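Etornam Ofori has been sorting pushbuttons at Tetteh for four years. The shop rebuilds control stations, and the small parts arrive mixed.

"Caps, bodies, contact blocks, all in one bag," Ofori says. "I spread them on the table before I do anything else." 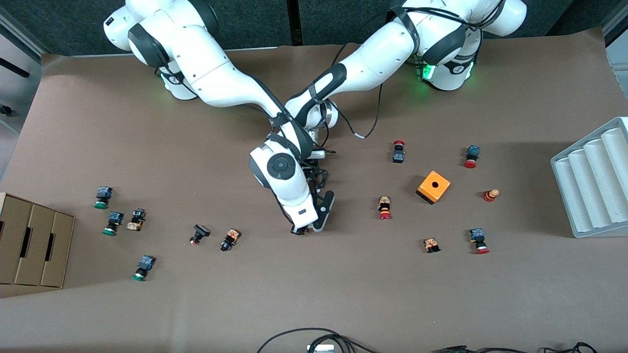

Bernice Frimpong

The last bag, order 411, came in February. Ofori checks each button against a printed list and sets aside anything he can't match.

"People look at the red head," he says. "I look at the block – the head won't tell you what's wired behind it."

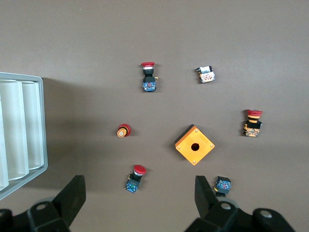 Ofori keeps his own notes on contact blocks. He writes down the color first, then the part number. A blue block under a red emergency stop goes on a different line from an orange-and-yellow one. "Then I do the enclosures," he says. "Those are easy."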